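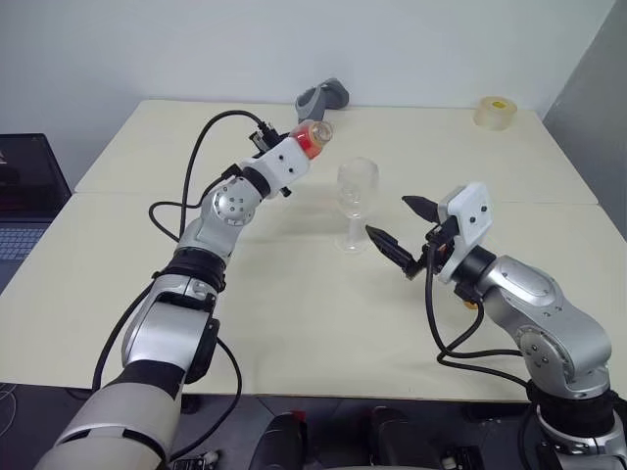 제품 개요

Levora Hedero 32는 중소 규모 공연장, 합주실 및 이동 공연을 위하여 설계된 디지털 믹싱 콘솔입니다. 입력 채널 32개를 단일 본체에서 처리하며, 록과 메탈을 비롯한 고음압 장르의 라이브 환경에서 요구되는 충분한 헤드룸과 신속한 조작 체계를 갖추고 있습니다. 본 페이지는 공연장 운영자, 음향 기술 담당자 및 교육 기관의 구매 담당자를 위하여 작성되었습니다.

본 제품은 Levora의 Lonska 공장에서 조립과 검수를 거쳐 출고됩니다. 기존 Hedero 시리즈의 채널 스트립 배열을 그대로 유지하고 있으므로, 이전 모델을 사용하던 기관에서도 운영 절차를 크게 변경하지 않고 도입할 수 있습니다.

입력부

모든 마이크 입력에는 개별 제어가 가능한 프리앰프가 탑재되어 있습니다. 프리앰프의 최대 게인은 60dB이며, 채널별로 팬텀 전원, 위상 반전, 저역 차단 필터를 설정할 수 있습니다. 드럼과 같이 순간 음압이 높은 음원에는 채널별 패드 기능의 사용을 권장합니다.

베이스 앰프의 다이렉트 출력과 마이크 신호를 함께 사용하는 경우에는 입력 지연 보정 기능을 통하여 두 신호의 시간차를 조정할 수 있습니다. 보정값은 채널 설정과 함께 저장되며, 장면을 불러올 때 제외 항목으로 지정할 수도 있습니다.

신호 처리

각 입력 채널은 게이트, 컴프레서, 파라메트릭 이퀄라이저를 순서대로 거칩니다. 게이트와 컴프레서에는 외부 키 입력을 지정할 수 있습니다. 컴프레서의 위치는 이퀄라이저 앞 또는 뒤에서 선택할 수 있으며, 선택 내용은 채널 화면의 상단에 표시됩니다.

킥 드럼의 빠른 연타를 처리할 때에는 게이트의 홀드 시간과 릴리스 시간을 짧게 설정하여야 합니다. 홀드 시간이 길면 인접한 타격 사이에서 심벌의 누설음이 함께 통과할 수 있습니다. 제품에 수록된 ‘Fast Kick’ 및 ‘Blast’ 프리셋은 이러한 용도의 출발점으로 제공되는 것이며, 실제 연주자의 타격 강도와 마이크 위치에 따라 조정이 필요합니다.

디스토션 기타 두 대를 좌우에 배치하는 편성에서는 스테레오 링크를 해제하고 채널별로 이퀄라이저를 설정하시기 바랍니다. 링크 상태에서는 한쪽 채널의 변경 사항이 다른 쪽에도 즉시 적용됩니다.

모니터 운용

연주자는 전용 애플리케이션을 통하여 자신의 모니터 믹스를 직접 조정할 수 있습니다. 관리자는 연주자별로 접근 가능한 버스를 지정하고 최대 출력 레벨을 제한할 수 있습니다. 인이어 모니터를 사용하는 경우에는 해당 버스의 리미터를 반드시 활성화하여야 합니다.

공연 중 무선 연결이 끊어지더라도 모니터 믹스는 마지막 설정값을 유지합니다. 다시 접속하는 즉시 조작 권한이 복원되며, 별도의 재승인은 요구되지 않습니다.

녹음 기능

본체의 USB 단자를 컴퓨터에 연결하면 전체 입력 채널을 개별 트랙으로 녹음할 수 있습니다. 녹음 신호의 분기점은 프리앰프 직후 또는 채널 처리 이후로 지정할 수 있습니다. 공연 실황을 음반으로 제작할 계획이 있는 단체에는 프리앰프 직후의 신호를 녹음하는 방식을 권장합니다.

녹음된 트랙은 가상 사운드체크에도 사용됩니다. 연주자가 무대에 없는 동안에도 이전 공연의 신호를 콘솔로 되돌려 공연장의 음향 상태를 점검할 수 있습니다.

주요 사양

마이크 입력: 32채널
프리앰프 최대 게인: 60dB
본체 폭: 58cm
장면 및 채널 설정 저장: 합계 4,000건
외부 저장 장치: USB 메모리
전원: 내장형, 이중화 모듈 별매
외장 색상: 흑색

구성품

본체, 전원 케이블, USB 케이블, 방진 커버, 사용 설명서, 보증서가 포함됩니다. 운반용 하드 케이스와 랙 장착용 브래킷은 별도로 판매됩니다.

도입 사례

Doãn 공연장은 주 무대의 하우스 콘솔로 본 제품을 채택하였습니다. 해당 공연장의 음향 책임자 Dezső Hajdu는 “하루에 여러 팀이 출연하는 일정에서는 팀별 장면을 미리 저장해 두고 교체 시간에 불러옵니다. 드럼 채널의 게인만 다시 확인하면 곧바로 연주를 시작할 수 있습니다”라고 밝혔습니다.

설치 및 교육

설치 전에 전원 용량과 접지 상태를 확인하여 주시기 바랍니다. 조명용 디머와 동일한 회로에 연결하는 것은 허용되지 않습니다. 본체 후면의 통풍구는 벽면이나 케이스 내장재로 막히지 않도록 하여야 합니다.

구매 기관은 운영자 교육을 신청할 수 있습니다. 교육은 기본 조작, 장면 관리, 모니터 운용의 순으로 진행되며, 교육 과정의 편성은 Levora 기술교육부의 Chiharu Kobori가 담당합니다. 신청 시에는 참가자의 콘솔 운용 경험과 주로 다루는 음악 장르를 기재하여 주시기 바랍니다.

펌웨어 안내

2023년 7월 3일 월요일부터 신규 펌웨어가 제공됩니다. 이번 펌웨어에는 6월에 접수된 장면 전환 관련 개선 요청이 반영되어 있습니다. 업데이트를 실행하기 전에 모든 장면과 채널 설정을 외부 저장 장치에 백업하시기 바라며, 진행 중에는 전원을 차단하지 마십시오.

보증 및 문의

보증 수리는 정식 판매점을 통하여 접수합니다. 접수 시 본체 후면의 일련번호와 구매 증빙 서류를 제출하여야 합니다. 사용자가 임의로 본체를 분해하거나 승인되지 않은 부품을 장착한 경우에는 보증이 적용되지 않습니다.

견적, 시연 및 대량 구매에 관한 문의는 Levora 공연장비 영업부로 하여 주시기 바랍니다. 제품의 사양과 외관은 성능 개선을 위하여 사전 통지 없이 변경될 수 있습니다.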